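Subject: Re: [printmakers] Soaking paper for the November folio
From: Rianne Visser
Date: Jul 20, 2023

Hi everyone, and hello to the new people who joined after the Flulcombe open day!
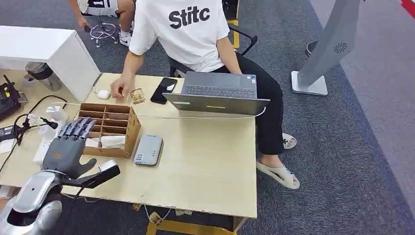 Do I have to soak my paper before printing a drypoint?

For nearly all cotton papers, a soak is well worth doing, as damp fibres push down into the scratched lines and pick up ink that dry paper leaves behind. Thin Japanese papers are the exception and only want a light mist.

Now to Esmaeil's message, which I've been itching to answer all week.

Esmaeil Talebi wrote:

> I pulled 5 proofs of the harbour plate last night and I'm still not happy. The burr is lovely and fat in the first two, then it goes grey and thin and I lose the whole left bank of the river. I'm using the heavy cream paper Parisa recommended, soaked in the tray while I ink up, then blotted.
>
> Two things I'd like opinions on. Is it worth having the plate steel faced, or is that silly for an edition this small? And has anyone tried the Grumlow black on drypoint? The colour is gorgeous but it feels stiff as toffee in my cold garage.
>
> Also, Hooman says I should be wiping with my palm and no scrim at all. Is he pulling my leg?
>
> Esmaeil

Esmaeil, I loved this plate when you brought the first state along, and I'm so glad you've kept going with it. That left bank with the leaning sheds is the best drawing you've done, so let's save it!

On the burr first. Drypoint burr is a tiny curl of metal standing up beside the line, and every wipe and every trip through the press flattens it a bit more. On copper you might get 18 decent impressions if you're gentle, and fewer if your lines are shallow. From the proof you passed round I think your left bank is scratched at a very upright angle, which throws up hardly any burr at all. Try going back in with the needle leaning over, working slowly, and print a single proof before you touch anything else. You can rework a drypoint as often as you like, and some of my favourite prints have three or four rounds of this in them (you can see the ghost of the earlier lines, and I think it's marvellous).

Steel facing: for our folio I'd say skip it. We only need one print from each member plus a couple of spares. If you ever want a larger edition then yes, look into it, and have it done before you pull a pile of proofs, while the burr is still fresh. Azadeh had hers done a few years back and was very pleased, so she's the one to ask about where to send it.

The Grumlow black! I'm completely sold on the colour. It has a warm brownish undertone that sits beautifully on cream paper. It is stiff, though, and stiff ink means hard wiping, and hard wiping is murder on burr. Work it on the slab with a knife until it drops off in a slow ribbon, and add a very small amount of plate oil if it still won't move. Go easy, or you'll get that oily halo around the lines. A hot water bottle under the slab does wonders in a cold garage, and I've done it all winter.

And no, Hooman isn't pulling your leg. He really does wipe with his bare hand and his prints are gorgeous, but he's been at it for decades and has the touch for it. I'd start with a soft, well-used piece of scrim, turning it lightly, and finish with the side of your hand and a dusting of whiting. Wipe along the direction of the lines where you can. Leave more tone than feels right, especially in the water.

One thought on the paper. "While I ink up" could be ten minutes or an hour. That cream stock is heavily sized, and mine printed patchy until I started soaking it overnight and stacking it between blotters under a board. Parisa, is that what you do as well? I seem to remember you wrapping yours in plastic.

A few folio bits while I'm here:

- The theme is still "Edges", read it however you like. Colour is welcome.
- Sheets should all be the same size, and Nestico will cut them for us if we order together. Let me know if you want to be in on that.
- Pencil signatures only, please, and title on the left.
- Boxes are being made by Azadeh, in grey cloth with a lovely dark red lining.
- Please interleave your prints with glassine. Last year's blues offset onto everything.

If anyone wants to try the etching press at my place before committing a good sheet, you're very welcome. The blankets are new and I'm dying to see them used on something other than my own gum trees.

Esmaeil, send us the next state as soon as it's dry, even if you hate it!

Cheers,
Rianne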